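**Snack table cloth: cotton or vinyl?**

**weft301** wrote:
The striped cloth on our snack table needs a decision before the April open day. Room 14 has the long Nekwood tables now, and the old cloths don't reach the ends. I'd like to stay with woven cotton. The vinyl ones from Triltau are cheaper but they slide.

**pinboard_lu** wrote:
Vinyl wipes down. Cotton has to go home with one of us every week, and last year two of them never came back. Can you post the one you mean?

**weft301** wrote:
Orange, white and gray-blue stripes. Bread and packets are on the left.

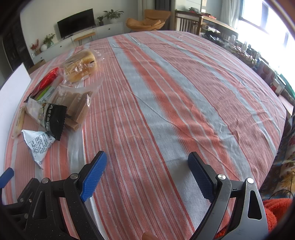 Nekis Hall Weaving Club | Members' board | Room and supplies

**pinboard_lu** wrote:
Okay, I like the colors. It does show creases, though, and I'm not ironing it.

**oldheddle** wrote:
Leave the creases. My complaint is the food. Everything gets piled in one heap and the bread ends up at the back behind the snack bags. Put the loaf and the cake bars on a board at one end, packets in a basket.

**weft301** wrote:
A basket takes up room we need for cups. I'd sooner keep the pile and move the bread forward.

**oldheddle** wrote:
Then people reach over the bread for the packets. Same problem.

**carded_wool** wrote:
Back to the cloth. Bansal has striped cotton by the yard, and almost 200 inches would do both tables with hems. I can sew it. Wash it warm before cutting or it will come up short.

**pinboard_lu** wrote:
Fine, cotton, if there's a washing list on the door and people sign it. I still think vinyl is the sensible choice.

**weft301** wrote:
I'll put the list up. carded_wool, can you check whether they have the gray-blue in stock? Basket or no basket can wait until we've seen the new cloth on the table.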